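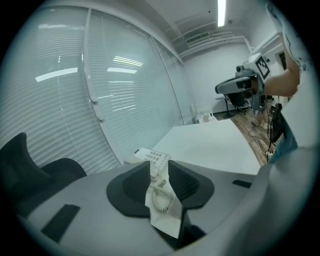
Desk telephone with coiled cord

Omel Camera for Android
Version 33 – by Nolte

Price: free to install, $2,000 a year for the team license

Omel replaces the stock camera app on Android phones. The store listing promises sharper night shots, faster bursts and "pro" RAW files. We sell the license, so take it from us that some of those words are doing a lot of work.

What you get
Manual shutter, ISO and focus, on phones that let outside apps touch them. Plenty don't. Check the device list before you pay, and check it again after a system update.
RAW capture to DNG. The files are big and flat until you edit them. If you never edit, leave it off.
Burst mode, up to 97 shots in a row. Older phones slow down well before that.
Night mode. Nolte says it beats the built-in one. In our side-by-side shots it was a tie indoors and a loss outdoors.

What you don't get
Access to every lens. On many phones the wide lens stays locked to the maker's own app – Nolte blames the phone makers, who blame nobody in particular.
Cloud backup. It has been "coming in December" for two Decembers.

Supported devices: 1,453 by Nolte's count, which lists each storage size as its own model.

Team licenses are handled by Britta Meinecke. Ask her for the 33-day trial before you order. Refunds stop once the key is used.

Page updated Fri 12 July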